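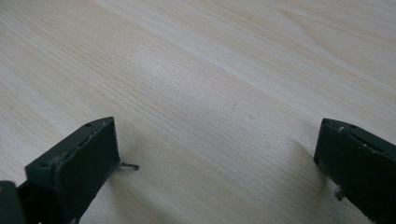 *Fingers open over the bare tabletop. Look at the scuffs along the top edges - normal wear!*

# Hand-held gripper care: questions we get a lot

Wafula Ndung'u and Lærke Stougaard look after the grippers at the Sarkimstead bench, and this page collects their answers. Got a new question? Add it at the bottom and one of them will get to it (usually before lunch).

## The rims of my fingers are scratched. Do I need new ones?

Probably not. Pale scratches and a dull rim show up early on the green fingers and they don't hurt the grip one bit. Swap a finger when it has a crack, when it rocks on its mount, or when the inner face has a groove you can catch with a fingernail.

## What do I clean them with?

A damp cloth first, then a soft toothbrush for the bits that collect along the rim. Skip solvents. Wafula cleans his with the fingers wide open over a clear table, and it's a great habit - a dropped screw on a bare surface is a screw you get to keep.

## Something thin and metal is sticking out of one finger. Is that okay?

Stop and check it before you close the fingers. A bit of gray pin or wire poking into the gap can scratch whatever you pick up, or the tabletop. Don't pull on it! Open the gripper all the way, take the finger off, and see what it's attached to. If you can't tell, leave it on Lærke's shelf with a note.

## How often should I check the alignment?

Every 200 cycles, plus any time the gripper gets dropped. Close it slowly on a strip of paper and tug. The paper should hold evenly from top to bottom. If one corner slides free, loosen the mount screws a quarter turn, close the fingers to square them up, and tighten again.

## Do I have to log all this?

Please do! The Chege log sheet takes a minute, and we love reading it. Our oldest gripper made it to 2,031 cycles on its first pair of fingers, and we'd never have known without the sheet.

## Can I mix Kanetico and Ronari fingers?

No, keep them in matched pairs. The mounting holes don't line up the same way, so one finger ends up tilted.

## How long does a finger swap take?

About 20 minutes your first time. It gets much quicker, and it's a really fun little job once you know where the screws are. Spare screws are in the top drawer.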